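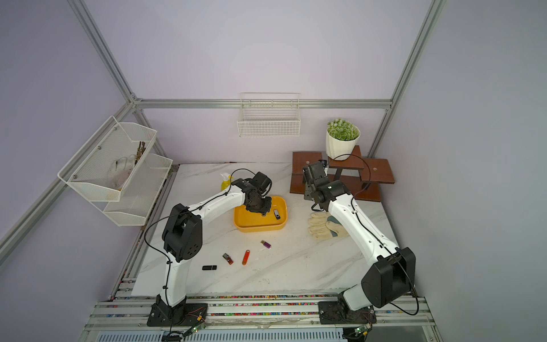

Questions about the reading room and the loan of books, Bostevham Lending Library

Last changed 7/23/11

**Who can become a member?**

Every person who lives in Bostevham or in Punanside can become a member. If you live in another town but you work or study here, you can also join. Please bring one paper with your name and your address on it. A bill for water or electricity is enough.

**How much does it cost?**

The membership is free for children and students. For adults it is 6 dollars for one year, and you pay it at the desk when you receive your card. We can't take payment by telephone.

**How many books may I take home?**

You may have 6 books at the same time. Magazines are counted as books. The newest number of each magazine stays in the reading room until the next one arrives.

**How long may I keep them?**

Three weeks. You can ask for three weeks more, at the desk or by telephone, if no other reader is waiting for the same book. A book from the Surkora collection can't be extended.

**What is the Surkora collection?**

It is a group of 193 old books on travel and on maps, which came to us when the Surkora bookshop closed its doors. Most of them may be borrowed. The ones with a red label are too weak in the back and must be read at the long table near the window. Please don't use a pen there. We have pencils. 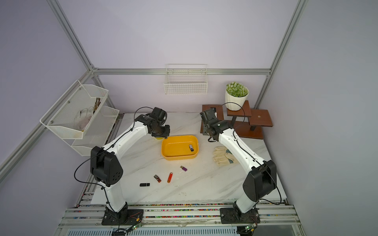
**What happens if I bring a book back late?**

You pay 10 cents for each day and each book, but never more than 3 dollars for one book. Children don't pay. If you were in the hospital or had a similar trouble, please tell us and we will remove the fine.

**I have lost a book. Must I buy a new one?**

Please wait a little before you buy. Many lost books are found again under a bed or in a car. If it is still missing after one month, we will tell you the price. You can also bring the same book in good condition, used or new, and then there is nothing to pay.

**Do you have books in other languages?**

Yes, in Spanish, French, German and Vietnamese. The Vietnamese shelf is called the Mạc shelf, after the family who gave the first books for it. It is at the end of the second row, and it has many stories for small children. The catalog shows these titles without the accents, so please search for "Mac" if you don't find it the first time.

**Is everything in the catalog?**

Not yet. We have a little more than the 3000 titles which the catalog shows, but the local history part is still on paper cards. The drawers with the cards are to the left of the desk. We hoped to be finished in March and we were not.

**Can I give you my old books?**

We are glad to receive novels and children's books in clean condition. We can't accept school books, encyclopedias, or books that smell of a cellar. Please don't leave boxes in front of the door when we are closed.

**May I eat or drink in the reading room?**

Water in a bottle with a cap is allowed. For coffee and food please use the bench in the hall.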